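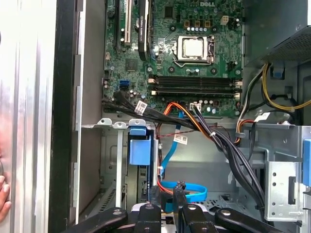 How I became the one you call

21 Jul 2018
Filed under: family, grievances

My aunt called during dinner to ask if I could come look at her toilet. She didn't say hello first. She said, "It's doing the thing again," and I said, "The thing where it sings, or the thing where it doesn't stop?" and my husband put his fork down and gave me the look you'd give a dog that has just learned to open the refrigerator.

I am not a plumber. I work in the billing office of a company that sells commercial carpet. I have no training in anything with a valve. But somewhere in my twenties I got named Family Fixer, and as far as I can tell it's an office you hold until death or until you move somewhere with bad roads.

I can tell you exactly how it started. My grandmother had a kitchen radio that had stopped working, and the whole family had been standing around it at Easter saying what a shame it was. I turned it over and put the batteries in the right way. That was all. You'd have thought I had pulled somebody out of a river. By dessert my uncle was asking me what was wrong with his truck.

If you're young and reading this, leave the radio alone. Eat your ham.

The job has grown since then. It covers toilets, printers, garage door openers, the clock on the stove after the power goes out, and anything with a screen. Computers are the worst of it, because the person who owns one will stand behind you the whole time and tell you they didn't touch anything. I've had the side off my mother's Dell more times than I've had the hood up on my own car, and I still couldn't tell you what half of it does. I know which part gets dusty. I know which part I'm scared of. Mostly I take the cover off, look inside with my lips pressed together, and put the cover back on, and a surprising amount of the time everyone feels better.

That look is most of the skill, by the way. I learned it from Majdi Azar, who ran the repair counter at the back of Simard Hardware when I first moved to Gritville. You'd bring him a lamp and he would hold it up near his ear. He'd wait. Then he'd say "Hm," and you would have paid him anything. I once brought him a toaster and he asked me, very gently, whether it had been a good toaster. I didn't know what to say. It had been fine? He told me to let it go. I bought a new one from the shelf eight feet away, and it wasn't until I got home that I saw how good he was at his job.

He also gave me the only rule I've kept, which is to put the screws in a cup. I've passed this on to everyone I know and they all nod. My brother nodded. My brother then took apart his dishwasher door on a shag rug.

About my brother. He could do this job. He's handier than I am, he owns a truck, and he has a pegboard in his garage with the outlines of the tools drawn on it like a crime scene. But when he was nineteen he tried to fix our parents' doorbell and for the next two days it rang every time somebody used the microwave. He's never been asked to fix anything since. I used to feel bad for him. Now I think it might have been the smartest thing he ever did, and I've asked him outright if it was on purpose. He says no, but he takes a while to say it.

Back to the toilet. I drove over after dinner with my bag. (I have a bag. It used to be a diaper bag, and it still has the little fold-out changing pad, which is great for kneeling on.) My aunt met me at the door with a flashlight, though every light in the house was on. Her neighbor Thérèse Poirier was at the kitchen table with a cup of tea, having apparently come over to watch.

The trouble was the flapper. It's always the flapper. It's a piece of rubber that costs less than a sandwich, and I've replaced it in that same toilet 2 times, and both times my aunt has talked about it afterward as if I'd done surgery. This time I didn't have one with me and Simard's had closed, so I did what any professional would do and shut the water off and told her to use the bathroom upstairs.

"Could you leave it so it works a little?" she said.

I explained that it was either going to run all night or not run. She thought this over. Thérèse said that her son-in-law had a man from a company called Wovano who came out to the house, and he wore covers on his shoes. There was a silence while everyone looked at my shoes.

I'll admit this stung. I've been coming to that house for free with my own flashlight for most of my adult life, and I'd never once been told there was a shoe issue. But I also felt a small warm flicker of hope. A man! With covers! I said he sounded wonderful and maybe my aunt should get the number. My aunt said she wasn't going to pay a stranger when she had me.

So there's the pay question. I've been paid in zucchini and I've been paid in advice. One January I spent a whole afternoon on my cousin's furnace filter, which was in backward and also belonged to a different furnace, and I was paid with half a fruitcake that I'm fairly sure my own mother had given him. I've been told I should start a business. The people who tell me this are always the ones holding the zucchini.

A few years back I did try to quit. I announced it at Thanksgiving, before the pie, so people would be in a hurry to agree. I said I was happy to help anybody find a good repair person, and I had printed out a list with phone numbers, and I passed it around. Everybody was very nice about it. My mother said I'd earned a rest. My uncle folded the list and used it to level the table, and then he asked if I could look at why the table wasn't level.

It lasted 6 days. Then my father's Vundis sprayer, the thing he uses on the roses, started leaking from the handle, and he called and told me he wasn't asking me to fix it, he only wanted to describe it to me. He described it for most of an hour. By the end I had my coat on.

My husband's theory is that I like it. I've argued with him about this in the car more than once, generally on the way home with wet sleeves. He says that when the phone rings and it's something broken, I sit up straighter. He says I've never sounded so calm as when I ask somebody if it's plugged in. I told him that's my billing voice, and it's the same one I use on people who owe us for a thousand square feet of beige loop. He said it was a different voice. We left it there, mostly because we'd gotten home and the porch light was out.

The porch light has been out since spring. So has the left front burner, more or less, and the bathroom fan makes a noise like a goose in a bucket. The kitchen drawer next to the sink has to be opened with a butter knife, and the butter knife lives in that drawer, so there's a second butter knife on the windowsill. When my aunt comes over she always says you'd think that I of all people would get to it.

I went back to her place the next morning before work with the new flapper, and it took a few minutes, as it always does. She flushed it three times for the pleasure of it. Thérèse was there again. She asked if I knew anything about ceiling fans, because hers had started to wobble, not badly, only on high.

I want you to know that I thought about my brother and the doorbell. I thought about him very hard. I even thought about which wire.

I'm going over there after lunch to look at it. I've put the shower caps from our last hotel in the bag, for my shoes.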